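Pre-run checklist, two-arm kitchen table (sim first, then the real bench)
Robotics club, back lab
Last updated: October, after the second practice round

Okay, so I've gone through the whole list again and put my comments under each line. If you're on shift and something doesn't match, write it in the log and tell me or Lesia. Please don't just fix it quietly, I mean it!

1. E-stop pressed and released before power-up. OK
Works on both sides of the bench now. Nazar swapped the button on the left and it clicks properly (the old one was mushy and I hated it).

2. Floor tape, bench to first chair: 135 cm. OK
Somebody keeps rolling the blue stool inside the tape. I've moved it back twice this week. Sit somewhere else, please.

3. Cables tied along the back leg. FIX
The tie nearest the wall has popped again. Thiện says he has a bag of the wide ones at home and will bring them in.

4. Speed limit set to 43 percent for anyone new. OK
I checked the config file and the screen, and they agree. Yurii, I know you want it higher for the Kornia Cup. Ask me after the next round.

5. Wrist screws snug, both arms. OK, but see note
Left wrist had a tiny bit of play when I wiggled it with the power off. I tightened it a quarter turn and it felt fine. Check again before every session until I take this note out.

6. Battery backup on the control PC. OK
Beeped once when I pulled the plug, kept running, all good.

7. Sim scene loads and matches the task sheet. OK

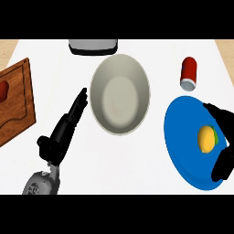 Clearance is what I care about most on the sim check, so do it before you let either arm move a step further. The right gripper is over the blue plate with the burger between its two parts, and the black hand on the left arm has its fingertips just left of the bowl's rim. Pause at a pose like this and orbit the view, and look at the gap from the side as well as from above! Mohit's run 920 looked great from overhead and I still made him redo the side view, sorry Mohit.

8. Collision warnings turned on. FIX
They were off when I sat down. Whoever was testing the Horobets script, turn them back on when you're done.

9. Log saved under your own name. OK
Mostly. There's one called "final final" and I'd love to know whose that is.

10. Second person in the room for any real-arm run. OK
Still the rule, even for "just a quick one."

To do before we meet again: cable tie (Thiện), collision warnings (whoever you are), left wrist recheck (me). Lesia has the key to the cabinet if you need the hex set.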